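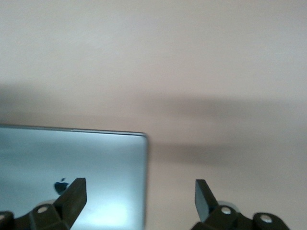 Second arm: what I'm spending and when

I've been putting off this post until I had numbers from both suppliers, and now I do.

Goossens quoted me for the same arm I already have, gripper included, with a 32-day lead time. Anitz is cheaper on the arm but charges separately for the wrist camera, the mount and the cable, and by the time I add those up the gap is 137 dollars. For that I'd have two sets of spare parts to keep and two calibration routines. I'm going with Goossens.

Other things on the list:

Spare fingertips, 2 pairs. The flat ones wear at the corners.
A bigger power supply. Mine won't run both arms.
Clamps. I keep moving them from one bench to the other and I'm tired of it.

I'm not replacing the laptop this year. It handles one arm well enough, and Aoi Ishida has offered me her old desktop for the second. If that falls through, I'll have to find the money somewhere, probably by dropping the clamps and waiting on the power supply.

The order goes in at the start of April. I'll post the final invoice once I have it.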